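Zuler Two-Panel Work Table, Cream
Item 228-C
Made by Flidolska for the Zuler range

Overview

The Zuler two-panel table is a flat, open work surface for bottle and jar handling: decanting, filling, sample sorting and general bench tasks with small containers. The top is made in two panels that meet along a straight seam running the length of the table. The surface has no raised edge, no drain channel and no printed grid.

The pale cream finish was chosen for work with tinted liquids. Amber, brown and red contents show clearly against it, and so do drips. Clear containers are harder to pick out on any light surface; users who handle mostly empty clear bottles should look at the slate finish (item 228-S).

Top

Two panels, far and near, joined flush. The seam is visible as a thin line and can be felt with a fingernail, but a container with a base wider than 26 mm will stand across it without rocking. Narrower vials should be placed fully on one panel. Either panel can be replaced separately. When ordering a single panel, state whether it is the far or the near one, as the fixing holes differ.

Length along the seam: 169 cm
Depth: two equal panels
Finish: cream, matte
Load: up to 228 kg, evenly spread
Legs: 4, with leveling feet
Assembly: two people, hex key supplied

Placement

The far edge is square and can stand flush with a wall. Leave a hand's width if cables have to pass behind. The table can be used with the Guerra side panel in gray, a freestanding partition that sets off one end of the work area. The partition is not fixed to the table and can be set at an angle to it. It is sold separately.

Level the table before filling work. Adjust the feet at the near side first, then the far side, and check along the seam and across it. Recheck after the first week of use – the feet settle slightly on soft flooring.

Suitable containers

Screw-neck glass or plastic jars, capped and uncapped bottles, beakers and trays. Plastic bottles that are only partly filled tip easily when pushed from the side. Keep them on the near panel where possible and lift them to move them. Open jars should be kept clear of the seam when they are being filled.

Care

Wipe spills promptly with a damp cloth and mild soap. Colored liquids left standing overnight can leave a ring. The seam should be wiped along its length, never scrubbed across, which lifts the edge sealant. Do not use scouring pads, acetone or bleach. Replacement sealant is supplied in a small tube with each table and is available under the Brudcombe spares list.

Delivery

Shipped flat in two cartons, one for the panels and one for the legs and fittings. Check both cartons on receipt. Marks on the top must be reported before assembly. The next change to the finish list is planned for April; cream stays in the range.

Page revised Sep 17, 2022

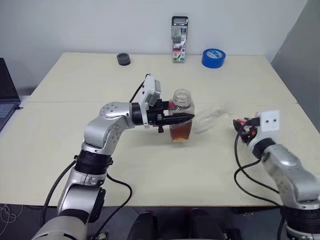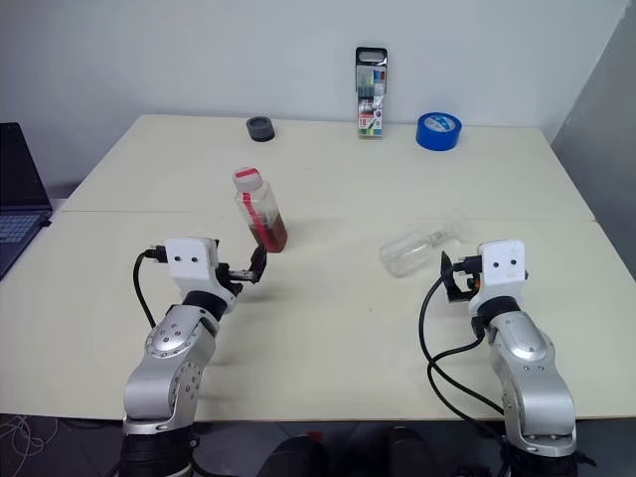

Cream top with colored liquids in clear containers; seam between far and near panels visible.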